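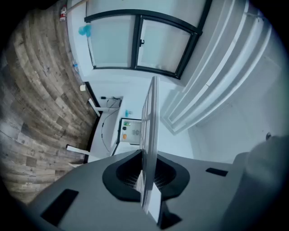

Why do cables always get tangled when all I did was put them on the desk, asks a reader in Grerby, and can I please have an answer my dad will believe?

We can try. Dads are outside our area.

Start with the desk. A desk is a flat place where you do your work. It is also a flat place where everyone puts things while they decide where the things go. The deciding can take until October. Cables are especially good at waiting. A black one can hang over a white desk in plain sight, with its charger plug near the edge, and a whole family can walk past it for weeks looking for a charger.

Why they tangle

A cable is long, thin and bendy, and it has two ends that can move. Every time somebody nudges it, an end may slip over or under another part of the cable. One slip is no trouble. Then comes another nudge, and the end goes through a loop, and now you have the beginnings of a knot.

There are lots of ways for a cable to be tangled and only a few ways for it to be neat. If you shake it up without looking, you will probably get one of the lots. Long cables are worse than short ones, because they have more room to make loops. Two cables together are worse again — they tangle with themselves and then with each other, like cousins.

You can test this. Take a piece of string 77 inches long, drop it in a shoebox, put the lid on and shake while you count to 11. Open the box and look. Now do it with a piece as long as your hand. The short one will most likely come out looking bored.

Why small things go to the wall

Cables fall off desks, and other things fall off everything. Look along the bottom of a wall and you may find a little plastic bottle or a small box that has settled in as if it pays rent. The middle of a floor is where feet go. Feet kick, brooms push, and anything light slides along until something stops it.

What stops it is usually the baseboard, the long strip that runs along the bottom of the wall. It covers the gap where the floor and wall meet, and it takes the bumps from shoes and vacuum cleaners so the wall doesn't have to. A dark baseboard is good at hiding scuffs. It has no views on who made them.

What about windowsills?

A windowsill is a shelf that never applied for the job. Cloths get left there in a crumple. A crumpled cloth dries slowly if it's wet, as the air can't reach the folds. Spread it out, or hang it up, which takes four seconds and is apparently impossible.

How to win against a cable

Unplug it first, and ask a grown-up if the plug is hard to reach. Lay it straight. Make loose loops as wide as a saucer, one on top of the next, and don't pull them tight, since sharp bends can hurt the wires inside. Fasten the bundle with a soft tie. Then put it in a drawer, and tell your dad which drawer.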